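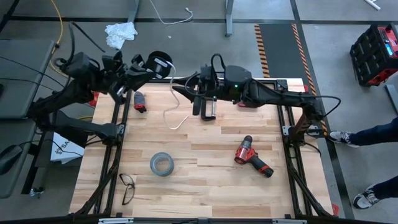

Figure 2. Butcher-block tabletop of light maple strips with varied tone.

4.2 Color variation and buyer judgment

Strip-built maple tops are sold in grades, and the grades are set mostly by color. A top with even, pale strips costs more than one that mixes cream, tan and light brown (a mixed top is shown in Figure 2). The grading rules go back to furniture panels, where matched boards were wanted for doors and drawer fronts. We asked whether people who buy work surfaces care about color in the same way.

The survey went out through three retailers' mailing lists and closed on Thursday, July 1, 2021. We received 777 usable replies. Each person was shown sample boards by mail, one from the even grade and one from the mixed grade, with the grade names and prices removed. The boards were cut from stock supplied by Perron and finished with the same clear oil. Respondents rated each board for looks, expected strength and expected life, and then said which one they would choose for a kitchen, a workshop and an office desk.

For kitchens, the even board was preferred by a small margin. For workshops the preference ran the other way, and it was stronger than we had planned for when we set the sample size. Desk choices were split. Age and income had little effect on any of the three. Past ownership of a solid wood surface had a larger one: owners were more likely to pick the mixed board in every setting.

The written comments help to explain this. Many owners said that stains, knife marks and small burns show less on a surface that already has several tones. One respondent had sanded an even top twice and found that the repaired area still stood out. People who had never owned a wood surface tended to write about cleanliness, and several read the darker strips as dirt or old water damage — a reading that did not appear in any of the owners' comments.

Ratings of expected strength need more care. Respondents rated the even board as stronger, although the boards came from the same species and were glued to the same specification. Chamoun and Akpan reported a similar effect for ash stair treads. Neither study can say whether the effect comes from color itself or from the habit of linking color to price. Our samples carried no prices, but most people will have seen graded lumber in a store before.

A further limit is the size of the boards. A small sample shows only a few strips, so one dark strip takes up a large share of it. On a full top the same strip would be a minor feature. Briggs suggested at the review stage that we repeat the kitchen question with full-size tops in a showroom, and a trial with Bondberg was planned on that basis. The results were not ready in time for this paper.

Section 4.3 turns to finish, where owners and non-owners differed less.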